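Gear Placement Study: Gallery

Our group at Lurthorpe has been working on a method for teaching two-fingered arms to handle small machined parts. The task comes from gearbox assembly, where a gear has to be gripped squarely before it can go anywhere useful. We call the method Nesia. It learns from recorded demonstrations and then corrects its own grip using wrist camera views. The pictures below come from the February sessions.
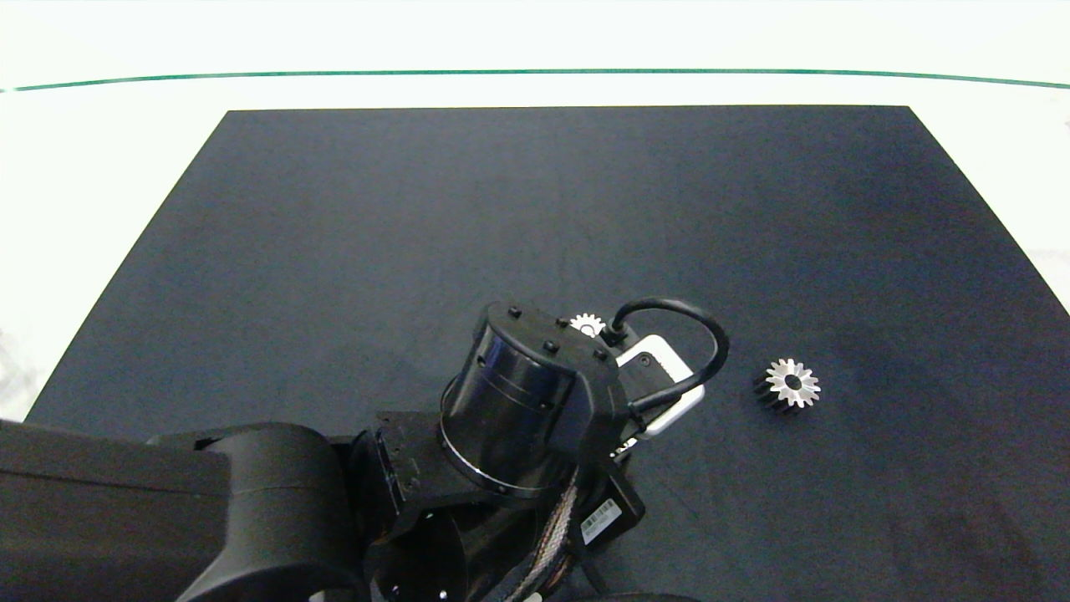

Urho Kokkonen
Research Engineer, Manipulation

The mat is dark and matt so that bright metal stands out against it. Gears are put down in any position, and the arm has to find one and choose an approach. We recorded 729 demonstrations in all and kept 600 for training. The others were set aside for testing and never shown to the model.

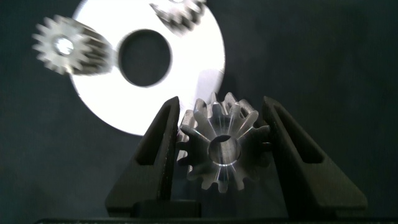 Grip angle is the measure we care about most. A few degrees of lean at pick-up can become a jammed tooth later on. The held gear has a slight tilt, with its upper teeth towards the camera, and this is the kind of error the correction step is meant to reduce. It estimates the lean from the bore and the rim together, as either one alone gave noisy readings on shiny faces.
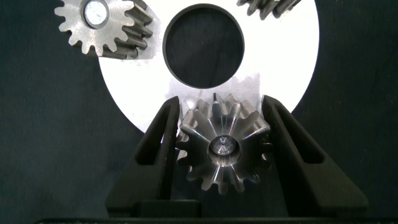
We compared Nesia with Multari, our earlier method, which used the overhead view only. Each was given 100 trials per gear type, with the same starting positions for both. Nesia needed fewer second attempts on every type. The gap was widest on the small spur gears and narrow on the helical ones, where the slanted teeth still confuse the angle estimate. Training took some 353 minutes on one machine. The next round will use worn gears, and we plan to repeat the tests under dimmer lighting.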